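Posted August 5, 2019 by Radymyr Koval

How do I source a TV personality's marriage and children when every bio site says something different?

I maintain cast pages for a small fan wiki covering the reality dating show Hikoren. One of the season 3 contestants, who performs under the single name Ikalau, has a page with a "Personal life" section that has been edited back and forth since it was created. One version says she is married to her manager, Cisneros. Another says they were engaged and split before filming. A third gives her two children with an earlier partner and leaves Cisneros out completely.

I have gone through 22 pages that carry a biography of her. Most of them use the same sentences in a different order. Eight say married, five say single, and the rest say "in a relationship" with no name given. None of them cites an interview. Her net worth also varies a great deal, but I have already removed that field.

What she has said herself, as far as I can confirm:

In the reunion episode she referred to "my kids' father" and did not name him.

In a radio interview on Isska she said she "was never anybody's wife on paper."

Her own account has 1343 posts. I have read the captions on all of them. Cisneros is tagged in 40, the last one in September of last year. No caption uses the word husband.

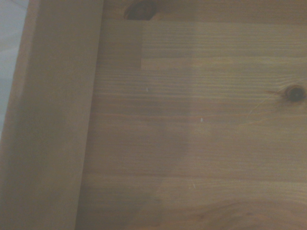
The wiki template requires a value in the Spouse field or the page gets flagged as incomplete. The options are a name, "None," or "Unknown." My questions are:

1. Is the radio quote enough to enter "None"?
2. Should Cisneros be listed as a former partner on the basis of tags and a manager credit?
3. Is the number of children something that can be stated when the only sources are the copied bios?

I would prefer an answer that can be applied to the other cast pages, as at least four of them have the same problem.

Answer 1 (accepted)

Treat the 22 pages as one source of unknown origin. If the sentences match, the later pages were copied from the earlier ones, and a majority among copies has no value. You can sometimes find the first by searching for an odd phrase or a misspelling in quotation marks and sorting the results by date. Be careful with the date shown on the page, as many of these sites reset it whenever an ad or a link is changed. An archived copy gives a more dependable upper limit. When you find the earliest version, check what it cites. If it cites nothing, drop the whole group.

On question 1: the radio quote supports a sentence in the body of the article. It does not fully support "None" in the field, for two reasons. It is dated to the day of the interview, and "was never" may refer to one particular relationship. I would write "In an interview on Isska, Ikalau said she had never been legally married," with the broadcast date in the reference, and only if the context makes that reading clear. Listen to the minute before and after the quote. If the host had asked about the children's father only, then the statement covers him only. The field should be "Unknown" until that is settled.

On question 2: no. A tag shows that two accounts were linked in a post. A manager is going to be tagged in posts by his client. You would need a statement from either of them, or a report by an outlet that spoke to one of them. List him under Career as her manager if you have the credit.

On question 3: she used the plural "kids," so "has children" is supported by the reunion episode. The number two is not. Do not name the children even if you find the names, unless she has used them publicly herself. The same applies to birth dates and schools.

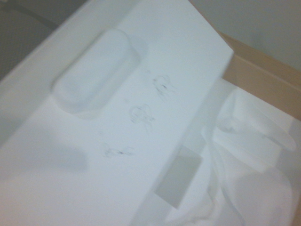
For the back-and-forth editing, put a hidden comment at the top of the section listing the claims that have been checked and rejected, with the reason for each. Most people who restore the married version have read it on one of the bio sites and think they are fixing an omission. A comment in the edit window stops a fair number of them. If it continues, ask for the section to be limited to registered editors.

For the other four cast pages, the order I use is: the person's own recorded words, then court or county records where the identity match is certain, then an outlet with a named reporter, then nothing. With stage names I would skip the records step. A single-word stage name cannot be matched to a marriage index unless the legal name is itself properly sourced, and a wrong match is worse than an empty field.

Answer 2

She is married, it was on the show. Season 2 I think, he was at the table in the dinner episode and she had a ring on. Just put Cisneros.

Comment on Answer 2, by Radymyr Koval

She was not in season 2. The dinner episode in season 3 has her with her brother, who is named in the caption on screen. I rewatched it before posting. A ring would not settle it in any case.

Answer 3

Agree with the first answer on most of it. One addition about the template: on our wiki the completeness flag only checks that the Spouse field is not blank. It accepts a reference tag with the value, so "Unknown" followed by a footnote will pass. The footnote can hold the radio quote in full and readers can judge it for themselves.

I would also save a copy of the radio segment now, or at least a written transcript with time marks. Stations take old audio down when they change hosting, and then you have a reference nobody can check. We lost most of the references on two pages that way.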